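Leobardo Ledesma started the robotics club at Clellach College with one arm and a box of foam blocks. Now in its third year, the club has a two-armed set-up, and its entry for the Medrano student challenge is a task most people do without looking: handling a zipped lunch bag.

"We wanted something soft," he says. "A block stays the same shape. A bag sags and folds, and the strap ends up somewhere new each time."

The programme is called Eta. The students guide the arms by hand control, save each attempt and train on the ones they judge good enough. By December they had saved 221 attempts and kept 138. 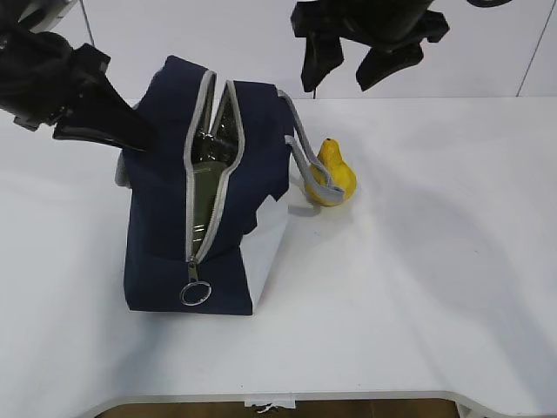

The lunch bag with its zip open and a bottle inside.

Mohit Maurya looks after the saved attempts. He throws out any in which the arms pause for too long, and says the first month was mostly spent arguing over what counted as too long. "I had my rule, Chia-hao had his, and the model learned a bit of both," he says. They now use a written sheet.

Chia-hao Su works on the wrist cameras. The view from there is close and moves a great deal, and straps give him the most trouble.

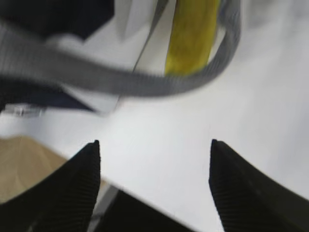 Do you need to know how to program before you join?
Most of the new members this year had never written a line, and they began by driving the arms and labelling attempts.

Ledesma says the hardest part to teach is patience. A session runs to 50 attempts if all goes well, and it seldom does. He makes the students swap places often, as tired drivers get jerky.
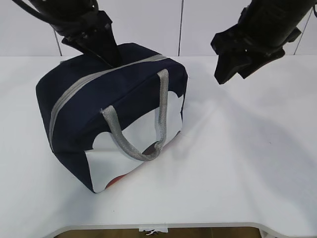 Rachid Sqalli thinks the club should have picked an easier task, and told the group so in its first meeting. He still holds that a box with a hinged lid would have got them to the challenge sooner.

Ledesma doesn't disagree about the time. "We'd have been ready by now," he says. "But they wanted the zip, and it's their project."

The zip needs both arms: one to hold the cloth, the other to take the pull.

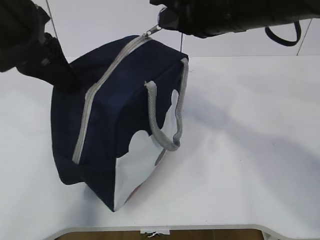 The rules at Medrano allow each team 99 seconds a run, and the club has asked for a late slot in the afternoon so that it can test in the morning. Emiliano Nava will drive the demonstration round. Before then he wants to go through the rejected attempts again with Maurya, to see whether any were thrown out too quickly.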